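Korkdale Shared Workshop
Electrical and Housekeeping Checklist, Ground Floor
Date of walk-through: August 18, 2020
Inspector: Nikola Bošković
Areas covered: bench room, cord storage, corridor, kitchenette. The Talavera annex has its own sheet.

Marks used: OK, Fix (with comment), N/A. 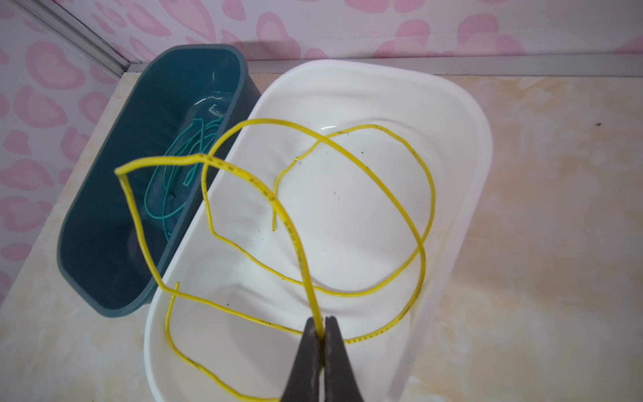
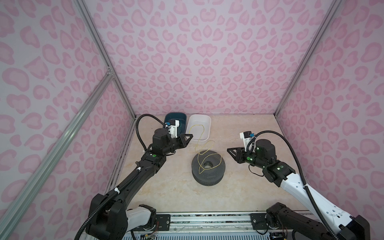 Bench room. First photo: yellow wire and white basin. Second photo: tabletop and patterned walls.

1. Outlets and power strips

Wall outlets tight, covers not cracked: OK
Power strips not plugged into other power strips: Fix
Comment: Two strips were chained under the window bench. Unplugged during the walk-through. An outlet is needed on that wall before November.
GFCI outlet by the sink trips on test: OK
Comment: Tripped and reset on the first try.
Panel door closes and breakers are labeled: Fix
Comment: Breakers 9 and 11 both say "lights." One of them feeds the corridor heater. Relabel.
Clear space in front of panel: OK

2. Cords and loose wire

Extension cords free of cuts and tape repairs: Fix
Comment: The 50 foot orange cord in storage has tape near the plug. Tagged out. Cut the plug off before it goes in the trash so it does not come back into use.
Cords not run under mats or through doors: OK
Loose wire coiled and tied when put away: Fix
Comment: Same comment as last time. Wire kept in basins and tubs should be coiled and tied before it goes on the shelf.
Bare ends capped or trimmed: OK for everything on the storage rack. Closed boxes were not opened.

3. Benches and work areas

Benches level and steady: OK
Comment: The Plavstead bench was shimmed in the spring and is still good.
Task lights working, shades attached: Fix
Comment: One shade missing at the far end. The spare from the annex should fit.
Hand tools returned to rack: OK
Solder fume fan runs: OK
Comment: Noisy but pulling air. Filter has been ordered from Palell.

4. Storage

Heavy items below shoulder height: OK
Shelf load tags present: Fix
Comment: Left shelf is tagged 250 lb. Right shelf has no tag. Treat it as the lower rating until the paperwork is found.
Aerosols and solvents in metal cabinet: OK
Batteries kept apart from metal scrap: OK

5. Exits and fire equipment

Both exits unlocked during working hours: OK
Corridor clear: Fix
Comment: Flattened cartons behind the rear door. Moved to recycling. The door opens all the way now.
Extinguishers charged, pins in place: OK
Exit sign lit: OK on mains. Battery test not done, ladder was out on loan.
First aid kit stocked: Fix
Comment: Low on burn dressings and medium gloves.

6. Kitchenette

Microwave and kettle on separate outlets: OK
No food stored in bench room: OK
Fridge cord behind the unit, not pinched: OK

Carried over to next sheet: outlet by window bench, exit sign battery test, shelf tag.

Signed: N. Bošković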